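Open day at Praddale, first Monday of the year

I went to Praddale for the snacks. The leaflet promised "sorting and serving", which at Zetier could mean anything up to and including a slideshow.

Benedita Carrilho met us at the door with badges and led us past 40 coat hooks to the room where packets get put away. The job is simple: small packets lie about on a round woven mat, and they are meant to end up in a wooden box with compartments. My own kitchen has the same arrangement, minus the box and the intention.
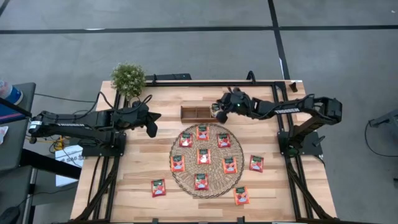
The mat, and other distractions

I took a great liking to the mat. It has a fat braided rim that a packet can lean on, and darker strands run through the edge. Red packets and orange ones lay all over it, shiny as Christmas, and I was the only visitor who had skipped breakfast. 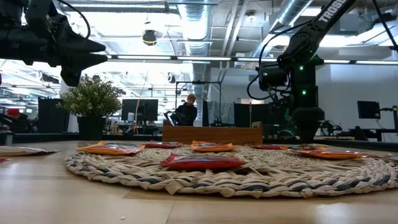
Ketill Laxdal thought the packets ought to be sorted by colour first, and said so to three separate people before the tea arrived.

I moved round for a lower view, level with the tabletop. From there the box looks like a very long garden planter — the bushy plant next to it helps.
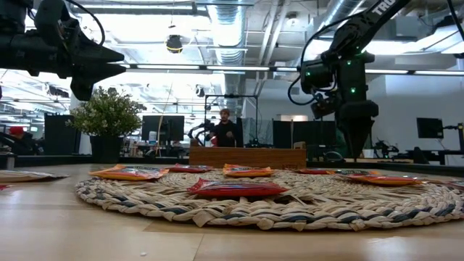

Do you need to book for the November open day?
Booking is by email only, and the morning slots go first.

Tea was good. The biscuits came unwrapped, on a plate.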